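Notebook, gripper pose and width tracking
December, started 9:40

Continue from the last entry. The problem is still the width estimate. When the fingers are wide open the value is good, when they come near to each other it jumps, and the policy learns from the jump. Yesterday I believed the fault was in the smoothing filter. Today I believe it less.

What I changed in the morning:

1. Turned off the smoothing completely, to see the raw signal.
2. Wrote the finger mask again. The old mask was drawn by hand for the old pads, and the felt pads have a fuzzy border, so the outline is not a straight line anymore.
3. Put the time stamp of the image into the log, and not the time when the log line is written. I should have done this in the beginning.

10:55. Ran the replay on the Caldeira set (1,330 episodes). Replay stopped at episode 1,149 with an out of range index. The reason was an episode with zero valid frames, which the loader accepted without any warning. Added a check. It now skips such an episode and writes the name in skipped.txt. Please, whoever uses the loader next, read that file before you say the data is complete.

11:30. Second replay went to the end. The raw width has a delay against the pose. I shifted the width by one frame and then by two frames and looked at the plots. Two frames is better for nearly all episodes, but for the ones recorded with the Sornen build one frame is better. So there are two different delays in one set, and one constant in the config cannot be correct for both. This explains why the same filter looked good for me and bad for Aisling. We were not looking at the same half of the data.

For now I put the delay as a field in the episode header. Default is two. The converter reads the build name and writes one if it is Sornen. It is not a beautiful solution. A better one is to estimate the delay from the signal itself, for example by correlation on a fast open and close in the beginning of the episode, but not every episode has this movement.

13:15. After lunch, the segmentation. Both pads are dark, the finger plates are black, and the tray is black too. On the white foam board the mask is clean. Where a finger passes in front of the tray, the mask takes a piece of the tray wall and the width becomes too large. I tried three things:

- Higher threshold on brightness. Does not help, the two blacks are too similar.
- Using the teal cylinders as anchor. Helps a lot. The color is easy to find, and the plate is always at a fixed distance from it.
- Limiting how much the mask can grow between two frames. Helps, but if it starts wrong it stays wrong.

I keep the second and the third together. On the first frame the mask is initialized only from the cylinders.

14:50. Scene for the pouch task, fingers open over the foam, pouch in the tray.
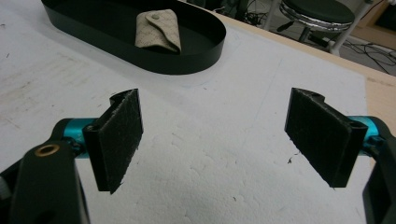
Aisling Hennessy commented in the margin of the shared page that she would not trust the cylinders alone for the first frame, and would rather wait until the mask agrees with the anchor for 26 frames in a row before the width is marked as valid. She also wants the raw value kept in the log beside the corrected one, so that the correction can be undone later.

I agree with the second point and it is done (column width_raw). About the first point I am not sure. Waiting so long means we lose the start of each short episode, and in the pouch task the approach to the tray is exactly in the start. Maybe a smaller number is enough. I will plot the error against the waiting length and we decide after.

16:20. Training job started on the Bristusel machine with the corrected widths, 3,000 steps only, to see if the loss curve has still the small step in the middle. Same seed as the previous run. If the step is gone, it was the delay.

Open points:
- grasp planner still reads the old width field, change it before merging
- Jakthorpe converter does not write the build name, so it silently gets the default
- unit test for the empty episode
- ask Aisling which branch has her plotting script, my copy is old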